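The Small-Parts Drawer, and What Became of Mine

By the time the drawer stopped opening, I had been meaning to deal with it for the better part of a year. It was the deep one under the workbench, the one where everything went that had no other place to go, and in May it finally jammed for good on what I later learned was a spring clamp standing on its nose. I got it out with a butter knife and a fair amount of language.

I write about homes for a living, so you might suppose mine is in order. It isn't, and never has been. But I had been hearing from readers about clear bins (so many letters about clear bins!) and I thought I would give them a fair try before I bought another thing with a lid. I had two old ones from Fesotel in the pantry, holding onions, and I ordered more from Wevora, who sell them with free shipping if you can talk yourself into a big enough order. I could.

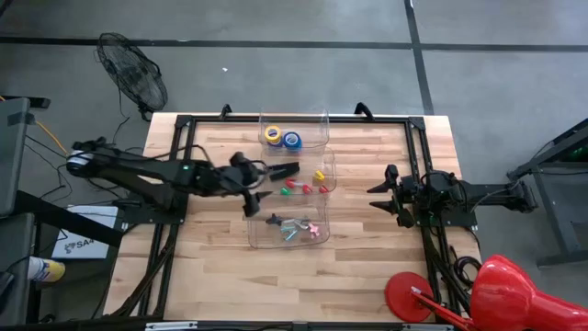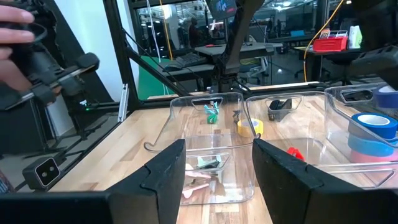

My own sorting began after supper, with the whole drawer tipped out onto a bedsheet, and it went on a good deal later than I had planned. Tape was the easy part, and I would tell anyone to begin with it, for the plain cheer of getting something finished. A bin with a yellow roll and a blue roll lying side by side in it can be read from across a room, and you don't have to lift a thing to know whether you're out of blue. Stacking is fine too when you have more colors than floor space, though I find I always want the roll on the bottom, and I'm not a patient woman when I'm wrapping a parcel.

Clips and clamps took me most of the evening. I had 20 of them, in every size, and I tried them by size first and then by what I use them for, and ended up going by the strength of the spring, with the stiff ones at the back where I won't grab them for a bag of rice. My sister-in-law goes strictly by color and is very happy. I think either is fine so long as you can remember it in the morning.

Then there were the little things, the pegs and picture hooks and those plastic anchors that come in packs far bigger than any house could need. I have a box from Ferri that says 1,000 on the side, and I believe I've used 3. The rest will outlive me, in a bin of their own.

The bins do show dust, I should say, and they scratch if you slide them along a rough shelf. I've put a bit of felt under mine. The drawer is back in its place and opens with one finger, and at the moment it holds a tape measure, the Fundside catalog and the butter knife, which I keep forgetting to take back to the kitchen.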